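mai, 6 h du matin, cuisine

Pas dormi, ou si peu. Réveillée à 4 h par les merles, impossible de me rendormir après, je tournais la phrase du chapitre 6 dans tous les sens. « La maison gardait l'odeur des absents. » Non. Trop joli. Barré, remis, rebarré. Café réchauffé, dégueu.

Bon, noter vite avant que ça file. Hier soir atelier chez Iolanda Magalhães, la dernière séance avant l'été. Lu mes pages sur Serkville, les mains qui tremblaient comme à l'oral du bac. Silence à la fin. Pas le bon silence, je crois, ou alors je ne sais pas les lire, ces gens-là. Puis Iolanda a dit que la grand-mère parlait trop bien. Qu'une femme qui a passé sa vie à l'usine de boutons ne dirait pas « cependant ». Elle a raison et ça m'énerve qu'elle ait raison. Mamie disait « n'empêche ». N'empêche que. Tout le temps. Comment j'ai pu oublier ça ?

Donc tout reprendre côté dialogues. Je me suis donné 700 mots par jour, j'en suis loin, la semaine dernière presque rien, la fièvre du petit, la déclaration d'impôts, la fuite sous l'évier (rappeler le plombier !!). Mais les dialogues ça peut se faire par petits bouts, dans le train même.

Relu les lettres de Cárdenas dans le bus. Celles de la boîte à gants, enfin la boîte à gâteaux, voila que j'écris n'importe quoi. 19 lettres, toutes adressées à Mamie, et pas une seule réponse puisque les réponses sont parties là-bas. Un roman à une voix. Il raconte ses voisins, la poussière, le prix des oranges, une mule qui s'appelle Clirnanari, et puis d'un coup en bas de page : « Je pense à votre escalier. » Rien d'autre. Quel escalier ? Maman ne sait pas. Ou ne veut pas. Elle a changé de sujet au téléphone, m'a parlé de ses courgettes.
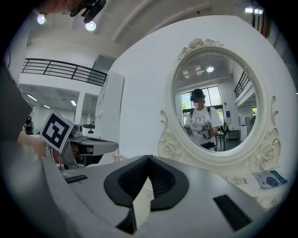

L'escalier, donc. J'ai cherché dans les photos de l'album vert, il y a bien le perron de la rue du Lavoir, trois marches, ça ne fait pas un escalier. Peut-être celui de l'immeuble d'avant, avant le mariage. Il faudrait demander à tante Odile, mais avec Odile on en prend pour deux heures et on ressort avec un pot de confiture et aucune réponse. Y aller quand même. Apporter des madeleines.

Idée sous la douche : et si le chapitre 6 commençait par l'escalier ? Pas la maison, pas l'odeur. Juste elle qui monte avec le seau, qui s'arrête au palier, et on ne sait pas encore pourquoi elle s'arrête. Couper toute la page sur la cuisine. Ça fait mal, j'y tiens à cette page, le passage de la toile cirée surtout. La garder dans un autre fichier, comme d'habitude, le cimetière.

Ah et la revue Cigkate, non Cikgate, je n'arriverai jamais à l'écrire : réponse pour la nouvelle, c'est non. Gentil non, trois lignes, « n'hésitez pas à nous soumettre d'autres textes ». Vexée jusqu'au dessert et puis ça a passé. Je l'enverrai ailleurs. Il reste 20 euros sur le budget timbres et photocopies, de quoi faire encore quelques envois papier.

Le petit se réveille, je l'entends taper contre le mur. Pas de pain. Il y a des biscottes. Penser au mot pour la maitresse, au chèque de la cantine, à la robe au pressing depuis un mois.

Ce soir, essayer une heure, téléphone dans le tiroir. Remplacer tous les « cependant ». Et appeler Odile.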